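Pomow Chore Trials: Gallery
14 March 2023

Can a machine clear a table yet? Can it restock a shelf, fold a towel, or put the scissors back where they live? We get asked this at every open day, so this page collects the work at hand, with a line or two on each job and where it stands. The trials are run by Pomow with help from the shop staff at Kornico, who lent us their shelving plans and a good deal of patience. Mỹ Nghiêm runs the simulation side. Senad Hoxha looks after the floor, meaning the real arms and the real shelves.

A run counts as a pass only if the job gets done with no person stepping in. If somebody reaches over to straighten a box, it is a fail, even if the machine would have managed.

Shelf restocking
Boxes of one size, labels facing out. This is the job closest to being useful. Out of 184 runs on the Kornico shelf, 140 passed. Most of the fails came at the back row, where the arm has little room to turn its wrist. Trí Phùng has moved the approach angle twice and will move it again.

Towels
Slow. A folded towel from a neat stack is fine. A towel from a basket has to be found by its corners first, and the corners are usually underneath. We would not put this in anyone's home yet. Hạnh Thân still folds the reference stack by hand and is done before the arm has picked up its first one.

Cups and bowls
Good with plain shapes, poor with handles. The arm tends to take a mug by the rim whichever way the handle points, then has trouble hanging it on a hook. Glass is off the list for now. We broke enough of it in the first week.

Sweeping and wiping
Wiping a flat counter works if the counter is clear. Crumbs near an edge go on the floor. The wiping program has no idea of the floor, so that counts as a pass for the counter and more work for the person with the broom. Diễm Sầm wants the two jobs scored together, and she is probably right.

Sorting returns
Kornico sends over a crate of returned goods on Mondays. The sorter, which we call Mai, reads the label, picks a bin and drops the item in. Soft packs go well. Anything in a clear plastic shell confuses the depth sensor, and the item ends up in the "ask a person" bin. That bin is the fullest one most weeks.

Mixed clutter
This is the hardest job on the page. A kitchen drawer or a craft table never holds one kind of thing. Items are thin, long, pointed or tied together, and they come to rest at odd angles. Before any of it goes to the real arms we run it in simulation, where a bad grasp costs nothing. The Datgate set we train on has 4,000 layouts, and the objects are picked at random, so the mix is stranger than most homes.
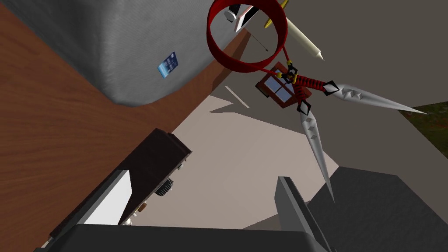 Random mixes are useful because a program that has only met tidy tables learns to expect them. The trouble is carrying the skill over. Contact between thin parts is hard to simulate well, and a grasp that holds on the screen can slip on the bench. Mỹ checks each new version on 2 real tables before it is allowed near the shop. One has a hard top and the other is covered in felt, and the scores are rarely the same.

Cords are a job of their own. Pull one end and everything joined to it comes along. For now the program is told to leave corded items until last, and if it can't find a clear grip it stops and asks. We would like it to ask less often, but stopping is better than dragging half the table onto the floor.

Putting things away
Picking up is half the chore. The other half is knowing where the thing goes, and that differs from house to house. At the moment we tape a label inside each drawer and the arm reads it. Senad's view is that people will put up with labels if the drawer gets filled properly. Hạnh says she wouldn't. We plan to try it in a few kitchens once the drawer runs are steadier.

So, for shop shelves with boxes of one size, nearly. For the drawer by the stove, no. The restocking numbers will be updated when Trí has finished with the back row, and the towel runs start again after the new gripper pads are fitted.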